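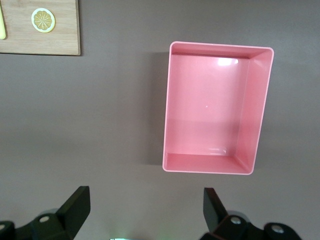
The reply from the Isent side was that the checkpoint fault is ours and that their save library only writes what it is handed. We had asked whether a second write could begin before the first was closed. They maintain that it cannot, provided the calls come from one thread, and they would like a trace before they look any further.

Notebook, Wako campaign build
2021-07-02

Purpose of the session: to reproduce the lost checkpoint on the river crossing mission, and to decide whether the mission can go into the next playtest build.

The fault was first logged in March against the old mission script. It was closed at that time as a duplicate of the loading screen hang. On re-reading the two reports, they should not have been merged. The hang occurs on entry to the mission. The lost checkpoint occurs after the second bridge, when the player dies during the radio conversation and is returned to the landing area.

Method. The scripted player was run through the crossing 200 times on the current build, with the death forced at the third line of the radio conversation. Difficulty was left at normal. Squad dialogue was on and subtitles off, as in the original report.

Result. The player was returned to the wrong checkpoint on 31 runs. On every one of these the log shows the autosave call from the bridge trigger and a further call from the dialogue system. On the remaining runs only the bridge call appears. The dialogue call is made from the audio thread. This does not agree with what we told Isent, and the correction should be sent to them with the trace.

A further 100 runs with squad dialogue disabled gave no failures.

Change 1195 moves the dialogue save request on to the main queue. It has been built locally and not submitted. Preliminary runs are clean, but they were made on a development machine with a fast disk and should not be relied upon. The same set is to be repeated on the test consoles.

Other matters noted during the session:

The Bareck map still loads the winter version of the village if the player arrives from the northern road. Cosmetic, passed to the environment team.

Enemy soldiers on the far bank do not react to smoke. Design has confirmed that they are meant to lose sight of the player for a few seconds. To be opened as a separate report.

The Nigam plug-in prints a warning each time a squad member changes stance. The log is very hard to read as a result. The warning level may be lowered for local builds only – it must stay as it is on the nightly build, where the audio team make use of it.

Decision. The river crossing mission is held back from the playtest until the console runs are complete. The beach and village missions may go forward unchanged.

Outstanding: send trace and correction to Isent; reopen the March report and separate it from the hang; book both test consoles for Monday morning.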